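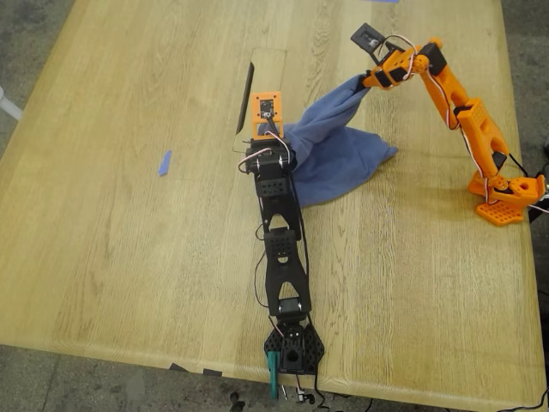
Textile Care Assessor (part-time, fixed term)

Reisinger Fabric Testing, Clarkach

Reference: TCA/26

Reisinger tests household and workwear fabrics for mills, garment makers and commercial laundries. We wish to appoint a part-time assessor to the wash and wear section at our Clarkach laboratory. The post is fixed term for 11 months, with the possibility of extension subject to workload.

The section measures what repeated laundering does to cloth. Specimens are washed, dried and pressed to a written method, then assessed for shrinkage, colour change, pilling, seam twist and creasing. Most of the current work is on cotton and cotton blend cleaning cloths, bed linen and kitchen uniforms. A smaller part concerns Skemine, a coated cotton supplied for aprons, which is tested to a separate schedule.

Duties

The assessor will:

Cut, mark and label specimens from fabric supplied on the roll or as finished items.

Load and run the washing machines and tumble dryers, and record the programme, load weight and detergent dose for each cycle.

Condition specimens in the controlled room before measurement.

Measure marked distances before and after laundering and calculate the percentage change in length and width.

Grade colour change and staining against the grey scales under the standard light.

Grade crease recovery and smoothness after drying against the reference replicas.

Enter results in Ukel, the laboratory's record system, on the day they are obtained.

Check the balance and the conditioning room instruments at the start of each shift and report any reading outside limits to the section head.

Keep the cutting room and the specimen store in order, including the disposal of retained samples after the holding period.

The assessor does not issue reports to customers. Results are reviewed and signed off by the section head.

Hours and pay

The post is for 26 hours a week, worked over 4 days. Shifts start at either 7.30 am or 10 am and are set out in a rota issued a month ahead. Wash cycles cannot be left part-way through a series, so the finishing time may occasionally move by up to half an hour; this time is given back within the same rota period.

Pay is on technical scale 2, with the starting point depending on experience. Annual leave is pro rata to the full-time allowance. The laboratory closes for a week in April for maintenance of the air handling plant, and leave must be kept for this.

Essential requirements

A good general education, including mathematics and a science subject.

The ability to follow a written method exactly and to note any departure from it.

Accurate measuring and clear record keeping.

Normal colour vision, with or without glasses. A colour vision test is carried out at interview and the result is kept confidential.

The ability to stand for long periods and to lift wet loads of up to 13 kg. We will discuss adjustments to the lifting duties with any applicant who needs them.

Desirable requirements

Previous work in a laboratory, a laundry, a dye house or garment inspection.

Familiarity with fibre types and common weaves.

Experience of spreadsheets beyond simple data entry.

Applicants with a known allergy to enzymes or optical brighteners should tell us before interview. Several test detergents contain both, and an alternative set of duties may not be available within this post.

Training

New assessors work alongside an experienced member of the section until they have completed a grading exercise for each property. In the exercise the new assessor grades a set of specimens twice, on separate days, and the two sets of grades are compared with each other and with the agreed values. Work on customer specimens begins once the results fall within the permitted difference. The exercise is repeated every six months by all assessors.

How to apply

Send a CV and a covering letter of no more than two pages to the laboratory office, quoting the reference above. The letter should address each of the essential requirements in order. Applications by email are preferred, with documents attached as PDF files. Please give two referees, one of whom should be your present or most recent employer or tutor. Referees will not be contacted until an offer has been made.

Interviews will be held at Clarkach and will last over an hour, including the colour vision test and a short practical exercise in marking and measuring cloth. Reasonable travel costs are refunded on production of receipts. Parking at the site is limited and should be requested when the interview is confirmed.

Notice posted 6 July 2021. The vacancy will remain open until filled.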